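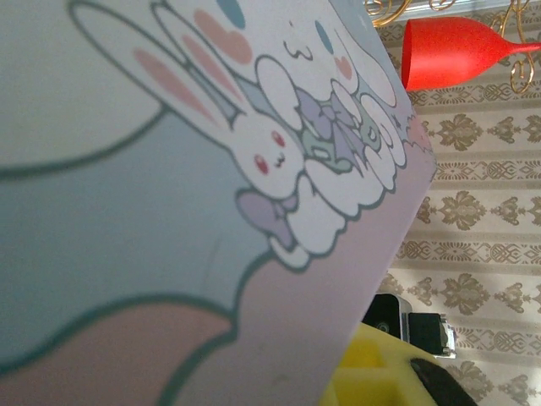
The Stamp Club

Filed under: Short Stories / Family

Ermira Stojanovska inherited her uncle's stamps in November, along with his winter coat and the debt on his garage. The coat fitted. She paid off the garage over the winter and left the stamps until the evenings got lighter.

There were 27 envelopes. Her uncle had sorted them by country, then given up and sorted them by colour, so that Hungary and Ceylon were in together under green. On one envelope he had written the word Brison and nothing else. It held a single stamp, brown, with a ship on it and a clean postmark.

She asked at the library and was told there was a stamp club in Dirnard that met on Tuesday evenings in the room over the chemist's. She took the bus. It was 2 miles and the bus went round by the hospital, so it took most of an hour.

The club was four people and a kettle. Javier had the table by the window and a lamp that clipped on to the edge of it. He looked at the brown stamp for a long time, turned it over with tweezers, and put it down again.

"Where did he get it?"

"I don't know," Ermira said. "He drove a lorry."

"It's a packet ship. They carried the post out to Brison before the causeway was built. The stamps were only good for the crossing. They printed up to 1,000 and burnt what they had left."

"Is it worth anything?"

"To Zupan it is," Javier said, and nodded across the room.

Zupan was eating a sandwich. He wiped his hands on his trousers before he came over, then thought better of it and went to wash them. When he had looked through the glass he asked if he could sit down. He had been born on Brison, he said. His grandmother had sent a letter every week to a man on the mainland, and the family had never found out who he was or whether he wrote back. She had kept no letters herself.

Ermira said her uncle had never mentioned the place.

"No. Well, he wouldn't have been old enough," Zupan said. "His father, perhaps."

She tried to picture her grandfather with a letter in his hand. All she had of him was a smell of paraffin and a chair that the children weren't allowed to sit on. 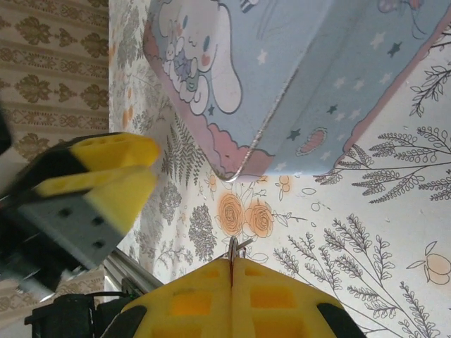

According to Javier, a stamp like that ought to go to auction, and soon, as the people who wanted one were getting old. Zupan said nothing to this. He had gone back to his sandwich but wasn't eating it.

Ermira put the stamp in its envelope and the envelope in the inside pocket of the coat. She asked Zupan what his grandmother's handwriting had been like.

"Small," he said. "It leaned backwards."

There was a shoebox of papers in the garage that she hadn't opened. She wrote down his telephone number on the back of her bus ticket and went to catch the last one home.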